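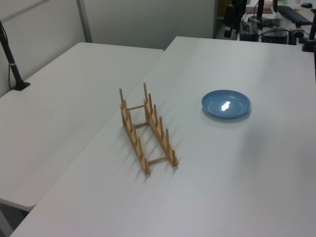 Ekine Household Water Readings

Version 2

Contents

This dataset holds weekly water meter readings from 229 homes in the Dunleavy district, with a short log of how each household washed its dishes, clothes and floors. It was put together by Vilhjálmur Ásgeirsdóttir and Bjarke Dalsgaard for the Ekine project. The readings cover 30 weeks.

Files

readings.csv has one row per home per week.
washing_log.csv has one row per entry in the paper log, typed up by hand.
homes.csv has one row per home, with the fields that do not change.
notes.txt lists known meter swaps and leaks.

Fields in readings.csv

home_id: a code that matches homes.csv. Codes were shuffled before release and say nothing about the street or the order of sign-up.
week: week number, starting at 1.
liters: water used since the last reading. Blank if the meter was not read.
read_by: "self" or "visit".
flag: blank, "swap", "leak" or "away".

Fields in washing_log.csv

home_id, week: as above.
task: "dishes", "clothes", "floor" or "other".
method: for dishes, "sink full", "running tap" or "machine". For clothes, "machine" or "hand".
drying: for dishes only, "rack", "towel" or "left in machine". Added in version 2.
times: how many times in the week, as written by the household.

How the readings were taken

Most homes read their own meter and sent in the number by text message. Homes that asked for help got a visit. Both kinds are in the same file. Visit readings are a little more regular, and self readings tend to be rounded to the nearest ten liters. We did not try to correct for this.

When a home missed one week, the next reading covers both weeks. We left the first row blank and put the full amount in the second. If you need even weeks, split it yourself and say that you did.

Known problems

The Sterberg meters installed in 8 of the homes show whole cubic meters only. Their weekly figures jump between 0 and 1000 and should be left out of any week-by-week work. They are fine for totals.

The log is less reliable than the readings. People forgot, or filled in several weeks at one sitting with the same numbers. A blank log does not mean that no washing was done.

"Running tap" was understood in different ways. A few homes ticked it for rinsing after a sink full of soapy water. The wording on the form was never changed, so the answers are at least consistent from start to end.

Garden use is not separated out. Most of the homes with gardens show a rise in June.

Changes from version 1

Drying column added from the original forms.
Duplicate rows for week 14 removed.
The flag "holiday" renamed to "away".
Liters stored as whole numbers.

Loading

The files are plain CSV in UTF-8, with commas between fields and a header row. The older export made with Wudent used semicolons, and scripts written for it will need a small change.

Use

Free to use and share with credit to the Ekine project. Please do not try to match homes to addresses.

Last updated 12th June. Corrections go to Bjarke Dalsgaard; include the home_id and the week number.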